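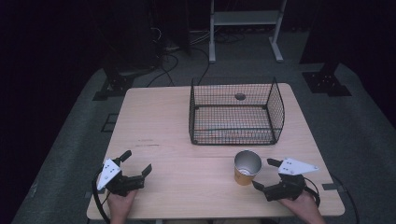

Robots and Everyday Work
Handout 6: Can a machine tidy a desk yet?
Instructor: Armelle Maillard
Posted 3/18/22

Read this before the lab. It covers the same ground as the lecture, minus the section on cost, which we will take up in August with the summer group.

1. The question

People have been promised a household robot for a long time. What most homes have is a dishwasher, a washing machine and maybe a vacuum that drives itself. All three work because the job was changed to suit the machine. Dishes go in racks. Clothes go in a drum. The vacuum stays on the floor and leaves the chairs where they are.

Tidying is different. The objects are whatever happens to be out, and each one has to be found, picked up and put somewhere sensible. Our working case for this unit is small: one cup, one wire mesh basket, one wooden table. The chore is to get the cup into the basket, standing up.

2. What the hand has to do

Most of the machines we discuss use two fingers that open and close. That is enough for a cup. The fingers go one on each side, low enough that the cup does not tip, and close until they hold. A paper cup gives when it is squeezed. Too little force and it slips, too much and the wall folds. A person feels this and adjusts without thinking. A simple gripper closes to a set width or a set force, and somebody had to choose the number.

Before any of that, the fingers have to get to the cup. From a camera on the gripper, the view changes with every turn of the wrist. The basket may fill a good part of it while the cup is almost out of sight at one side.
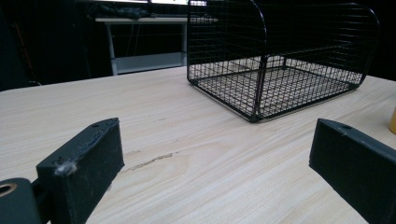
3. Why wire mesh is hard to see

A solid box is easy for a depth sensor. Wire mesh is not. Some readings land on the wire, others go through the openings to the table or the wall behind. The result is a shape with holes in it, and a planner may treat a hole as free space. In the Bhuiyan exercise from last week, the planner sent the arm straight through the back of a basket for this reason.

There are three usual fixes:
Fit a known basket model to the few points you have.
Use color images and learn where the rim is.
Slow down near the basket and stop on contact.

The third is the cheapest and is common on shop floors. It also makes the job slow.

4. Learning from people

The other approach is to have a person do the chore while holding a pair of grippers, and record what the grippers see and how they move. A program is then trained to copy it. The person brings the judgment about where to grip and how to come in over the rim. The program needs many runs, with the cup and basket in different spots each time, or it will learn one table layout and nothing else.

For the class project, each team collects 40 runs. Move the cup between runs. Try starting it beside the basket as well as in front, and begin with the fingers open.
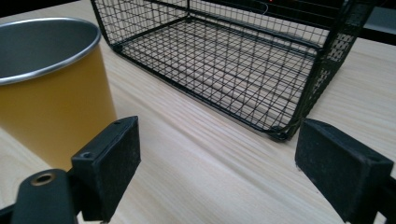
5. Where things stand

Figures below are from our own course trials, 500 attempts in all, using the Sorlow arm.

Cup in a fixed spot, solid bin: reliable enough that we stopped keeping score.
Cup moved each time, mesh basket: 69 percent placed upright.
Average time per cup: about 15 seconds.

A shop floor can live with a slow machine if it runs all night and the parts arrive the same way every time. The packing line at Kivport, which we cover next, works on that basis. A home has no such line. The same arm would meet a mug, a glass and a half-full can in one evening.

My view is that single chores with known objects are close, and general tidying is not. You are free to argue otherwise in your write-up, but use your own runs as evidence.

6. For next time

Read the Risarano case, sections 1 and 2.
Bring your run log, including the failed runs.
Write one page on which part of the chore failed most often: finding the cup, gripping it, or clearing the rim.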